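Wavavau Community Boards > News & Current Affairs > Checking the stories

Thread: The "closed strait" story, has anyone found a second source?

tlapale_tides wrote:

OK, I have been down a rabbit hole with this one and I'm loving it, so bear with me. You've probably all seen the headline that did the rounds in June, that the navy had shut the Tlapale Strait to civilian shipping and turned back a whole convoy of grain ships. My brother-in-law sent it to me, my boss sent it to me, and then it was read out on the radio as if it was settled.

So I went looking for where it started. Every version I could find goes back to one article on Flikier, and that article quotes "a senior port official" with no name and no port. That's it! One unnamed person. The other write-ups quote the Flikier piece, and then they start quoting each other, which makes it look like a pile of sources when it's really the same one wearing different hats.

Has anyone got anything independent? A shipping notice, a photo with a location, a local paper, anything at all?

dorrigo_dan wrote:

Great question and I've been wondering the same. I do want to push back a little though. An unnamed source isn't automatically a bad source. If you worked at a port and your government had just closed a strait, would you want your name in print? Plenty of true stories have started with one nervous person.

tlapale_tides wrote:

Totally fair, and I'm not saying it's false. I'm saying the radio shouldn't be reading it out as fact when the paper trail is that thin.

BereniceR wrote:

Berenice Robles, long-time lurker, first-time poster on this board. I used to do ship scheduling for a living so this is right up my alley!

When a stretch of water is closed to traffic there's normally a navigational warning put out so that ships don't blunder into it. I went back through the ones I could get at for that area and found 2 for the right stretch of days. One is for a broken light on a buoy. The other is for a live firing exercise, with a box drawn on the chart that covers the southern approach and leaves the main channel open.

My guess, and it is a guess, is that somebody heard "exercise, keep clear" and by the time it got to print it had grown into "closed to shipping".

kelpie_kev wrote:

Berenice, that is brilliant. Please lurk less.

dorrigo_dan wrote:

Good find. But doesn't that cut both ways? If they were up to something they didn't want noticed, they'd hardly put out a notice.

BereniceR wrote:

They might not, but then the ships themselves would be the giveaway. You can't turn a convoy around quietly. Crews ring home, owners ring insurers, and the brokers know before lunch. I asked two people I used to work with and neither had heard a peep. Doesn't prove anything, I know, but I'd have expected grumbling.

mallee_moth wrote:

Can I throw in the satellite picture? The one with all the ships bunched up. People keep posting it as proof and I'd love to know what we make of it.

tlapale_tides wrote:

Yes! I had a crack at that one. I did a reverse search and the same picture turns up 3 years ago on a travel blog, in a post on ships waiting out bad weather in a completely different bay. The colours have been changed a bit and it's been flipped left to right. Compare the shape of the headland and you'll see it straight away.

mallee_moth wrote:

Oh wow. I feel silly, I passed that on to my whole walking group.

kelpie_kev wrote:

Don't feel silly, I passed it on too. It was a really convincing picture.

sandgroper_lou wrote:

Sorry to be the grump but I think you're all being too kind to the government over there. They've got form. They denied the fuel shortage for weeks and then it was all true. I'd sooner believe a rumour than a press office.

dorrigo_dan wrote:

I'm halfway with Lou. I wouldn't take a denial at face value either.

tlapale_tides wrote:

Neither would I, but look back through the thread, none of us has used a government denial for anything. We've used the warnings, the people in the trade and the picture search. I'd be doing the same checks if they'd confirmed it.

sandgroper_lou wrote:

Fine, point taken. I still reckon something happened.

mod_Cludetti wrote:

Lovely thread, keep it friendly. Guadalupe has been keeping notes on this story for the board's reading page and has said I can paste them in, so they're all in one spot.

What we know so far on the Tlapale Strait story

The claim is that the strait was closed to civilian ships and that a convoy of 19 vessels was sent back. The number appears in the Flikier article and in everything that copies it. I haven't found it anywhere else.

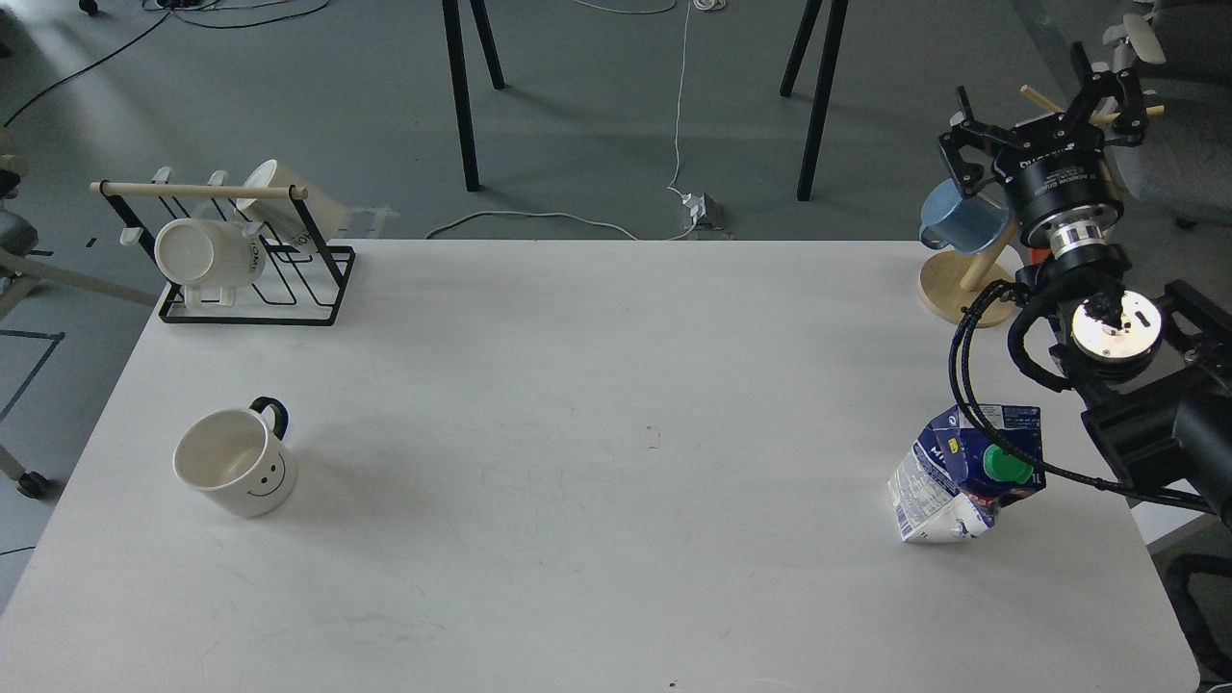 By Guadalupe Montes | Reading page notes | Filed under: Shipping, Claims, Still open

I wrote to Flikier and asked three things: which port the official works at, whether the reporter spoke to them directly, and whether anyone else at the paper had seen the ships' names. I got a friendly reply saying they stand by the story. None of the three was answered. I've written again.

The article has also been edited since it first went up. An early copy says ships were "asked to wait". The current one says "turned back". There's no correction note at the bottom. Those are very different things if you're the one on the ship, and I'd really like to know when it changed and who changed it.

For now I've got it down as unconfirmed. If you have an older copy saved, please send it my way, even a screenshot of half a page.

BereniceR wrote:

"Asked to wait" fits the firing exercise perfectly!! Ships get asked to hold off for a few hours all the time.

dorrigo_dan wrote:

OK, that edit bothers me more than the unnamed official does. You've moved me a fair way on this one.

sandgroper_lou wrote:

Being asked to wait by a warship is still a story, in my book.

kelpie_kev wrote:

Agree with Lou there, it's just a smaller one than the headline.

mallee_moth wrote:

I think I've got an old copy open in a tab on my other computer. Will dig it out tonight and send it to Guadalupe if it hasn't refreshed itself.

tlapale_tides wrote:

Moth, do NOT touch that tab until you've taken a screenshot!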